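Household Textiles, Part Two
Handout for Unit 3: Folding, sorting and the claims made for them
Tutor: Haf Lougher

Read this before the session. It is short, and most of it is an argument with the textbook.

Last time we went through the standard advice on folding: flatten, halve, halve again, stand on edge. Sutherland teaches it as a law. I teach it as a habit that suits shirts, pillowcases and dish towels, and that gets shakier the further an item strays from a rectangle. The course text (Sutherland, chapter on small goods) offers one diagram for "all knitted articles" and moves on. I would like you to be less trusting than that. 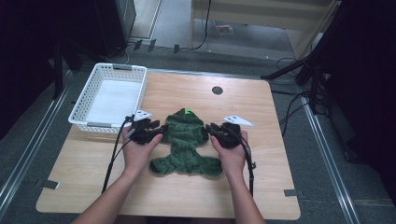
3.1 SMALL KNITTED ITEMS WITH A HOOD

Take a dark green knit with a hood and two short legs. It might be for a toy or for a pet, and for our purposes it doesn't matter which. Laid flat with the hood pointing away from you, it has no straight side worth the name. The Sutherland method tells you to "find the long edge." Go ahead and look for it.

What I suggest, and you are welcome to disagree in writing:

Lay the item flat first, with one hand on each side of the body. Pulling by the hood stretches a looped knit at the neck, and you will be looking at that neck for a long time.

Bring the legs up over the body. Then bring the hood down over the legs. Stop there if the result sits flat. A third fold usually makes a ball, and a ball unrolls.

Leave the tag where you can find it. On small goods the tag is often the quickest way to tell the top from the bottom once everything is folded.

Cameron Hepburn's notes for the Vurnport class recommend rolling instead. Rolling works in a suitcase. In an open basket I have my doubts, and his notes offer no trial of it, only the word "superior" used twice.

3.2 BASKETS AND LINERS

The usual claim is that a basket with perforated sides "lets textiles breathe." Maybe. A damp item put away damp will smell in any container you care to buy. The better argument for the lattice kind is that you can see through it a little, so you know what you've put in there.

A flat liner on the floor of the basket earns its place, in my view. Loops and loose fibers catch on holes. If you have ever pulled a knit out of an unlined basket and brought the basket with it, you know this already.

Put the basket at a back corner of the table, on whichever side you reach to more easily, and keep the middle clear for folding. The Skoncombe leaflet wants the basket on the floor "to encourage movement." I have read the leaflet several times and can find no reason given beyond that phrase.

3.3 PLUSH AND PILE

Fuzzy fabrics, terry and the like, behave badly in a fold and worse in a heap. Bunched up, they make ridges, and the ridges hide the edges, so you end up turning the thing over and over to find a corner.
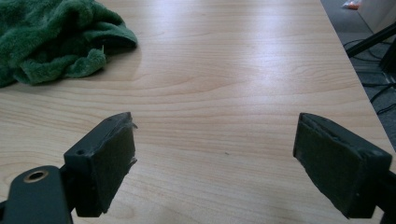 So spread it before you decide anything. Pick up one edge, shake once, lay it down, smooth from the center out. Students tend to skip the smoothing and then blame the fold. On a pale table a dark pile fabric at least shows you its outline - on a dark table you are working by feel.

If an edge has loose fibers hanging from it, don't pull them. Trim them, or fold that edge to the inside and deal with it later. Starnonetti sells a comb for this purpose. Sheena Nisbet tried it with her group and reported that it removed fibers, including the ones that were supposed to stay.

3.4 ABOUT THAT NUMBER

Chapter 2 says that a trained folder saves 60 hours a year. There is no source. Annag Guthrie wrote to the publisher in June to ask for one and was sent a catalog. Please don't quote the figure in your essays unless you are quoting it to complain.

FOR THE SESSION

Bring one item that isn't a rectangle. Socks don't count.
Try the textbook fold and one of your own, 12 times each, and write down which you had given up on by the end.
Read Ishbel Sutherland's preface, where she is more careful than she is in the chapters.

Written work goes in the tray by the door before noon. Late work goes in the same tray, and I will get to it when I get to it.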